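Prilo questions the value of the big back-to-school art kit

A clear box, a few markers and a bare table may be all a household needs, says a home-supplies firm that also sells the bigger version

2023-04-22

Prilo, the home and study supplies company, today released the results of a small survey of its own customers, and the results do not flatter the industry Prilo belongs to. The company asked 243 households what they keep in their colouring and writing kits, how much of it gets used, and where the rest goes. The answer to the last question was mostly "a drawer."

"We have spent years telling people that a bigger set is a better set," said Assunta Benedetti, head of product at Prilo. "I'm no longer sure we had any grounds for saying it. People buy the large tin in December, they use the same handful of colours until those run dry, and then they buy another large tin."

Prilo is not claiming that fewer markers make children more creative. Benedetti said she has read plenty of claims of that kind and has yet to see one she would put on a package. The company's point is narrower. A kit that lives in one open, see-through container on the table is easy to put away and easy to check, and most of the storage products sold alongside art supplies, including several of Prilo's own, add steps to a job that should not have many.
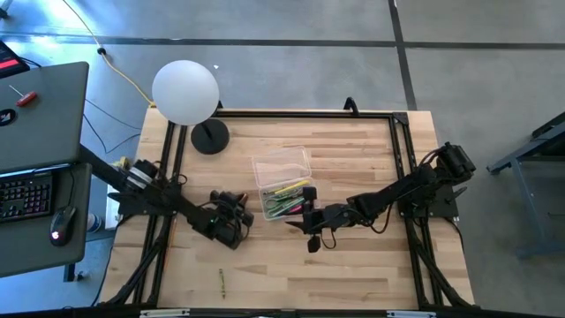

Pens in an open clear plastic box on a butcher-block tabletop, with a round lamp nearby and a green crayon on the wood.

The survey found that the trouble usually starts with sorting. Households that used divided trays, zippered rolls or colour-coded cups were more likely to say that tidying was a chore that got put off. Households using a single bin with no dividers were less likely to say so. Prilo cautions that its customers are not a fair sample of anybody but its customers, that the people who answered chose to answer, and that a tidy household may simply be the kind that owns a plain bin in the first place.

Ubaldo Bassi, who runs the company's testing program, was blunter about the limits of the work.

"It's a survey. People tell you they tidy up more than they do," Bassi said. "I would like to see the same thing tried over a full school year before anyone builds a marketing campaign on it. I've said that to our marketing people as well. They were polite about it."

On the basis of the findings, Prilo will make the following changes to its range.

The Hivedar desk organizer, a tower with 8 compartments, will no longer be described as suitable for young children. It will stay on sale for offices and for adults who like that sort of thing.

The Greco clear bin will be sold on its own for the first time. Until now it has been available only as part of a bundle with pens, markers and a carrying strap. Customers told the company that they threw the strap out.

The Fledetti marker range will be offered as single colours as well as in sets. Of the households surveyed, more than 3 in four said they had replaced an entire set to get one or 2 colours they were missing.
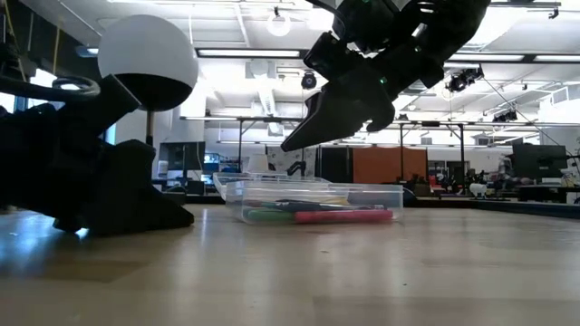

Single markers will cost more each than they do in a set. Benedetti said the company considered leaving that detail out of this release and decided customers would notice it at the till regardless. For a household that needs only a yellow or a dark blue, she said, the single is still the cheaper purchase. For a household starting from nothing, the small set remains the better price, and Prilo would sooner say so here than have it pointed out later.

The company is also dropping the words "mess-free" from its packaging. Bassi's team could not agree on what the phrase was supposed to mean. A marker with its cap off will leave a mark on a light wooden table whatever the box says, and a clear bin does nothing to prevent it. What a clear bin does is let a person see which colours are in there without tipping them out.

Prilo makes no claim that the changes will reduce waste. It expects to sell fewer large sets and more single markers, and it does not yet know how the plastic adds up on either side. The company will publish its sales figures for both, along with any follow-up to the survey, whether or not they support the decisions announced today.

Retailers who stock the current bundles can continue to sell them while supplies last. Parents and teachers who already own a large set are advised to keep using it.

Media enquiries should be directed to the Prilo press office. Copies of the survey questions are available on request, including the ones Bassi now thinks were badly worded.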